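How Robots Learn to Pick Up Clothes

A robot called Jitau wants to help with the laundry, but nobody can write down every rule for picking up a shirt. Cloth bends, twists and bunches up. So Jitau learns from examples.

A person holds a gripper with a camera on it and does the job by hand – pinch, lift, let go. Each go is saved as one example.
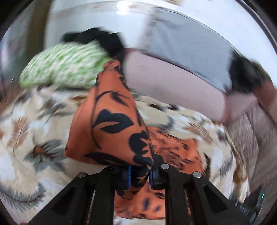
Jitau's learning program needs 1000 of these. They should come in every colour and pattern, and from lots of different homes. If all the cloth were plain grey, the robot might get muddled by flowers or leaves.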